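OK so it's bedding week at my place and I have thoughts, so this is going to be a thread. Mute me now if you don't care about blankets.

1/ Background: we got the keys to the new apartment in August and I have been putting off the bedroom ever since. Kitchen, done. Bathroom, done. The bedroom just became the place where soft things go to pile up.

2/ What finally got me moving was my friend Ashley Pickering coming to stay. She gets the bed, I get the couch. Which meant I had to find the bed.

3/ First job was getting every blanket, quilt and throw out of the closet and into one place. I do not recommend starting this after dinner. I started this after dinner.

4/ For anyone who asked last time: the closet is the old Skovau one with the two deep shelves. Great closet for coats. Terrible closet for comforters – you shove one in and the other one comes out and lands on your feet.

5/ My whole folding method used to be "fold it until it's smaller than I am." Shahzad Talpur (hi Shahzad) replied to one of my posts ages ago and told me to fold big quilts in thirds the long way, then roll from the foot end. I ignored him. I would like to apologize in public.

6/ Thirds work so much better than halves! With halves you get one giant floppy fold and all the air stays in. With thirds you can kneel on it as you go and squash it down. Very undignified, very effective.

7/ Then the vacuum bags. I bought a pack of Kesar ones and I go back and forth on them. They're fine for spare pillows. For a quilted thing I don't love how it looks in spring, all flat and sad, and it takes a day on the clothesline before it fluffs up again.

8/ So new rule: anything quilted goes in a cotton bag, anything knitted or woven gets folded on the shelf, pillows can go in the vacuum bags and be flat and sad all they like.

9/ Someone is going to ask about washing. Cold, gentle, half the soap you think you need, and go to the laundromat for the big ones. My machine at home made a noise with the last comforter that I still think about.

10/ The one at the laundromat on Kadrić takes a whole queen-size with room to spare. It's 27 minutes on the short cycle. Bring a book and your own soap – the little boxes there cost way too much.

11/ Dryer: low heat, and stop it halfway to pull the corners out. If you leave the corners alone they ball up and stay damp in the middle and then you have a smell. Ask me about the smell. Please don't ask me about the smell.

12/ I also made a give-away bag. In went 2 fitted sheets for a bed I haven't owned in years and a throw that sheds on everything. I felt bad for a minute and then I felt amazing.

13/ What I could not put in the bag was anything with a pattern. I have a real problem here. Plain blankets I can let go of no trouble. Put a flower or a check on it and it lives with me forever.

14/ The shelf has room for maybe half of what I want to keep, so there's going to be a round two. I bought a Furkden under-bed box on sale and it's too tall for under the bed by a thumb's width. It's now a nightstand. Looks kind of good?

15/ Ashley says she'll take one of the patterned ones home with her if I can't decide. She thinks this is helping. I've told her she can look but she has to tell me which one before she touches it.

16/ Last one and then I'm going to bed, meaning the couch. I always put the plain stuff with the loud stuff, it's the only way I can live with that much pattern in one bedroom. The grayish-olive comforter calms everything down, and it needs to, with a plaid that has red tulips on it going right underneath. There's a strip of blue flowers in there too and I love it more than is reasonable. The clothes hanging over next to it are a job for tomorrow, and if you think I'm folding that olive green thing tonight you don't know me at all.
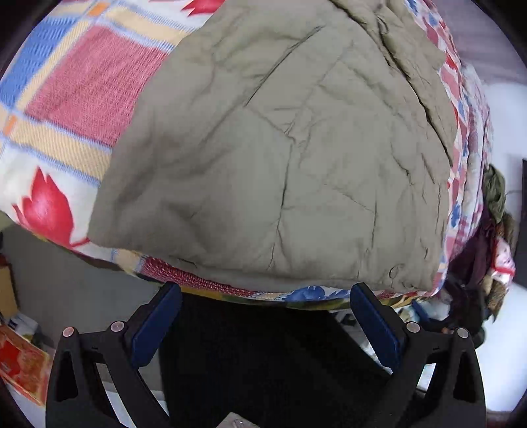 More from this thread's author
I painted the hallway and I have regrets
Which hangers are worth the money (a rant)
Soup, but for 23 people
The great sock amnesty
Moving day: what I'd pack last
100 things I found behind the old couch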